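Re: [fosham-list] Packing up the glassware

Farzana Miah wrote:

> Hi all, do we still have the beakers from the Mulder lot, and has
> anyone worked out what they're going to Warkorano in? I've got 16 on
> my sheet and 18 on the old one. Also is there any cardboard left?
> Farzana

Hi Farzana,

Yep, we've still got them! Your old sheet is the right one, it's 18, because two were sitting in the sink when I did the first count (my fault, sorry). They're the plain clear ones with the thick rolled lip, and I've been going over each one for chips before it gets wrapped.

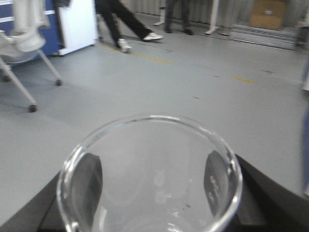

The ones I'm fussy about are any with a nick in the rim, so please put those aside and don't wrap them. Smudges I don't mind – Warkorano will wash everything at their end anyway. I've been doing newspaper inside, then a bit of bubble wrap, then lids down the side of the box so nothing knocks.

Cardboard is fine, I reckon. There's the large box with the open flaps plus the smaller one with the white label up on the grey metal stand, and Wilell said they'd drop off more in August if we run short. Could whoever was last on the tape please bring it back? It's my favourite colour of brown and I miss it.
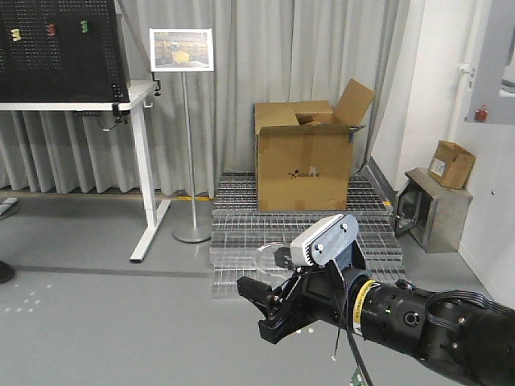
Last modified: August, 2:16 pm

I'd put the beakers in the smaller box and keep the large one for the trays and the light stuff. Mulder want each box under 18 kilos, and we can fit up to 95 lids in the big one if they're nested.

Cheers, and yell out if I've missed anything!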